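Jarnevel > Products > Handheld collection

Jeltik Handheld Gripper Pair

For recording two-handed manipulation examples in homes and workplaces

The Jeltik pair lets a person record training examples for a two-arm policy without bringing an arm to the site. The operator holds one gripper in each hand and does the task at normal working speed. Each gripper has its own wide-angle camera and records jaw opening and motion along with the video.

Most customers use Jeltik for tabletop work: picking up, handing over, sorting, folding, putting away. We recommend collecting on tables that are in use, with the usual things left on them. A policy trained on a bare bench tends to do poorly when the target stands next to a bottle or a bag of fruit, and clearing the table before every session takes time anyway.
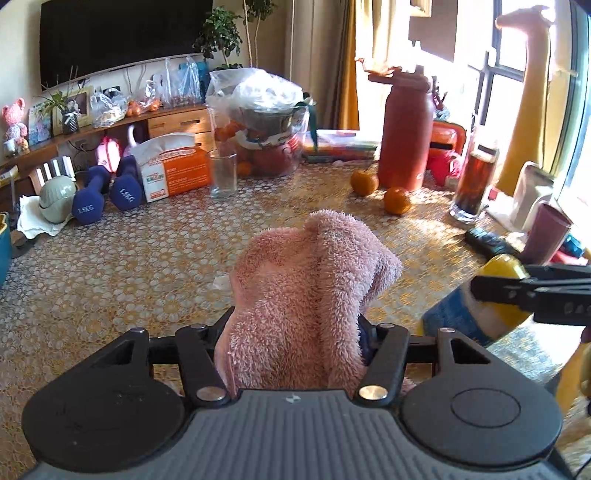 Both grippers start and stop from the same trigger, so left and right recordings always come out as one episode. If one side loses tracking, the episode is marked for review and kept. You decide later whether to use it. Short pauses are fine and don't need to be trimmed by hand - the Mollel software finds them on import.

Soft goods and rigid containers can be mixed in one session. Jaw force follows the operator's hand directly through the linkage, with no motor in between. New operators usually squeeze too hard on cloth at first and settle down after a short practice set.

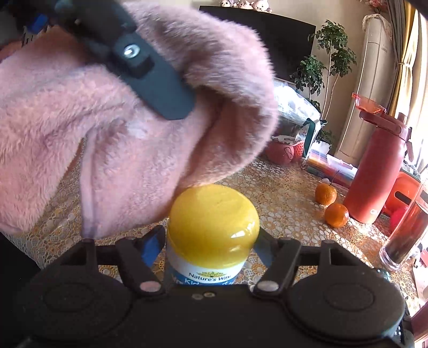
Jeltik closed on a supplement jar, seen from the gripper's own camera.

What is in the case

2 handheld grippers, left and right
2 charging cables
Spare finger pads
Calibration board
Trigger cable and printed setup card
Mollel import software, one workstation license

Specifications

Weight per gripper: 625 g
Maximum jaw opening: 100 mm
Camera: wide-angle, fixed focus, one per gripper
Storage: removable card in each gripper
Export: video with synchronized pose and jaw opening

Before you order

The jaws will not take objects wider than the maximum opening, so check your object list first. Large boxes and full baskets can still be moved with both grippers together, but these episodes need more space around the operator. Strong window light is usually handled by auto exposure. Direct sun into the lens is not, and the operator should turn or draw a curtain.

Finger pads are a wear part. Replace them when the face starts to lift at the corners, and run the calibration again after every change.

Jeltik works with the Flallport wrist mount, sold separately, for teams that want the same fingers and camera position on their robot arms.

Questions about bulk orders or custom finger pads go to Meriem Alaoui in the sales office.

Page updated April 29, 2025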